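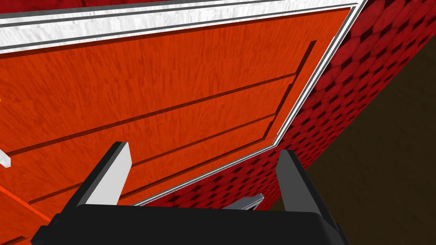 Reading Old House Claims: Notes for Session 4
Evidence, dating and the stories owners tell
Instructor: Abimbola Bashir

Before this session you should have read the Grutorano survey packet, at least through the section on doors and trim. Bring your marked copy. If you only skimmed it, reread pages 11 to 18, where most of the trouble is.

1. What a date claim is

A listing says a house was "built in the 1840s with original doors." That is two claims, and they need separate evidence. The first is about when a frame went up on a piece of ground. The second is about whether certain objects hung in that frame at the start and stayed there. Owners, sellers and local history pamphlets run the two together all the time. Keep them apart in your notes, on separate lines, with a source next to each. If there is no source, write "none given." Do not write "probably original." I have marked down a lot of papers for that phrase and I will go on doing it.

The word "original" deserves special suspicion. Ask what the speaker could possibly know. A family that bought in March of one year can tell you what was there in March of that year. For anything earlier they are repeating somebody.

2. Panel doors as evidence

Panel doors were made for a very long time, in many places, and they were sold new, sold used, moved between rooms, cut down, flipped, and rehung in other houses. A paneled door in an old wall tells you that a paneled door is in an old wall. To get further you need to look at how it was put together.

Things worth recording:

Joints. Look for through tenons at the edges of the stiles, and for pegs. Pegs are suggestive and no more. Plenty of later joiners used them, and there is a healthy trade in pegs put in for looks.

Tool marks. Hand planing leaves shallow scallops you can feel with your fingertips and see with a flashlight held flat to the surface. Check the back and the top edge. Fronts get sanded.

Panel edges. A raised panel worked by hand often varies a little in thickness along its bevel. Machine work is usually more even. "Usually" is doing a lot of work in that sentence, so do not hang a date on it.

Hardware ghosts. Old screw holes, filled mortises and paint shadows can show that a hinge or lock was changed. They can also show that the whole door came from somewhere else. Students like the first reading because it is simpler. Test the second one first.

Molding. In some houses the molding is cut into the frame of the door, in others it is a separate strip nailed on. Both methods overlap for decades. The charts that give you neat start and end dates for each profile were drawn up from small regional samples and then copied into general handbooks without the warning label.

3. Grain and paint that lie

Woodgraining is the practice of painting one material to look like another, most often cheap softwood to look like oak or mahogany. It was common, respectable work. A strong grain pattern on a door face is therefore weak evidence about the wood. Look at a chip, an end, or the inside of a lock mortise.

Paint layers are better evidence than surface color, but only when someone has taken a proper sample and looked at it under magnification. Scraping a spot with a pocketknife and counting stripes is not a paint analysis. The Nasr house report does exactly this and then lists eleven "historic finishes." Read it again and ask how many of those could be primer, or two coats of the same job.

4. The Grutorano packet

The packet covers 74 houses and reports that 55 of them keep "original interior doors." I would like you to be annoyed by this figure. The packet never says how original was decided. The appendix has a form with one checkbox for doors, filled out by whoever was on site, and in at least some cases the owner was simply asked. There is no column for evidence seen.

It also reports 1,267 doors in total. The number looks careful. Nothing in the packet says whether closet doors were included, or pairs counted as one or two, so you cannot compare it with any other survey, including the Fetis one we use in Session 6.

None of this makes the packet worthless. The measured drawings are good and the stair section is the best I know for the area. A source can be sound in one chapter and lazy in the next.

5. Tree rings, nails and other rescuers

Tree-ring dating gives the year a tree was cut, if the outer edge survives. On a door it almost never does, because the boards were trimmed. Be wary of any report that dates a door this way without mentioning sapwood.

Nails help narrow things down, mainly by ruling out early dates. A wire nail in a hinge strap dates the nail. People reused nails, and people repaired things.

6. For next time

Choose one door you can get to in person. It does not need to be old. Write one page with two headings, "What I observed" and "What I think." Every sentence under the second heading must point back to a sentence under the first. If a sentence has nothing to point to, cut it.

Then read the Gitness inventory, entries 1 to 30, and underline each adjective that stands in for a fact – "early," "fine," "period" and so on. We will go through them at the start of class.

Papers go in the box outside my office by 4 p.m. Late papers lose a grade, as before.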